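Filed under: Opinion / Bench and Shop Practice

Keep the Brush, Retire the Air Hose

Bench cleaning is treated as the part of the work that needs no method. A shop will specify the grit of its abrasive and the moisture content of its stock, then hand a new hire an air hose and point at the table. My position is that loose material on a work surface should be moved with a dry, flat brush, slowly, in one direction, and that compressed air should be removed from the bench entirely.

The case against air is simple. Air does not collect anything. It relocates material from a surface where it can be seen to places where it cannot: drawer runners, the gap behind the table, the open tin of finish on the next bench. Fine dust stays suspended long after the hose is hung up. A table cleared by air at closing time will usually show a film by morning, and the film is then wiped with a damp cloth, which pushes it into any scratch or open seam in the top.

At Droldale we ran two benches side by side for a season, one cleared by air and one by brush. The air bench was faster per pass. It was also cleared more often, and the shelf behind it had to be emptied and wiped every week. I do not claim this as a study. Dong-geon Jeon, who kept the log, recorded 400 clearings across both benches, and his note at the end of it was that he no longer wanted to work downwind of the first one.

The choice of brush matters more than most catalogs admit. A bench brush as sold is long, stiff and narrow in the bristle. It is adequate for shavings. For anything finer it flicks, because a stiff bristle stores the push and releases it at the end of the stroke. A common flat paintbrush does better on a smooth top. The bristle is softer and bends over the material, and the width of the fan keeps small pieces from escaping around the sides. A brush too worn for varnish is still good for this job, and a splayed fan does no harm.
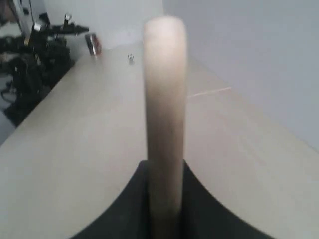
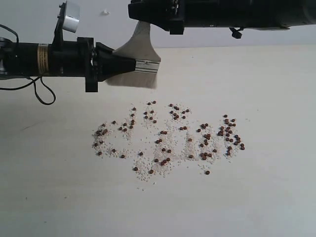
Technique is where I part company with Natália Patrício, whose bench manual for Balitz is otherwise sound. She recommends short strokes toward the operator. I recommend long strokes along the table toward a fixed edge, with the pan already in place. Short strokes toward the body build a ridge of material that must be crossed again on every return. The brush should be lifted at the end of each stroke and carried back clear of the surface. If it is dragged back, half the work is undone.

Pressure should be light. The tips of the bristles do the moving. Once the bristle is bent to the point where its side lies on the table, it rolls over fine material and leaves it behind. An operator who needs more force has the wrong brush or a damp surface.

Two objections deserve a reply.

The first is time. Abílio Antunes ran the floor at Henriques for many years and maintained that a brush could not keep up with production. On a bench that makes coarse waste all day, he was correct, and such a bench should have extraction at the tool. Extraction and a hose are different things, though they are often argued for in the same breath. Extraction takes material away. For what remains after extraction, the brush is fast enough.

The second is hardware. Small screws, nuts and washers get swept up with the dust and thrown out. This does happen, and it happens with air as well, except that the part lands on the floor instead of in the pan. The remedy is to pick the top over by eye before the first stroke and to use a pale table. A pale, plain surface shows a dropped screw from across the room. A dark or heavily figured top hides it. I would specify a light top for any bench where fasteners are handled, and accept that it will look dirty sooner. It should look dirty when it is dirty.

Maintenance of the brush is brief. Knock it against the inside of the bin, comb it with the fingers, hang it bristles down. Do not wash it unless it has picked up oil, and if it has, retire it to the oily bench and mark the handle. Kokano sells a rack with 50 pegs for this purpose. A row of nails works equally well. Storing brushes upright in a can is acceptable if the can is deep, but grit collects in the bottom and works its way into the handles.

Albertina Godinho asked me last December whether I would allow a hose for the floor only. I would, with the doors open and the finishing room closed. My objection is to the hose within reach of the table, where it will be used because it is there. Mount it by the door and put the brush on the bench.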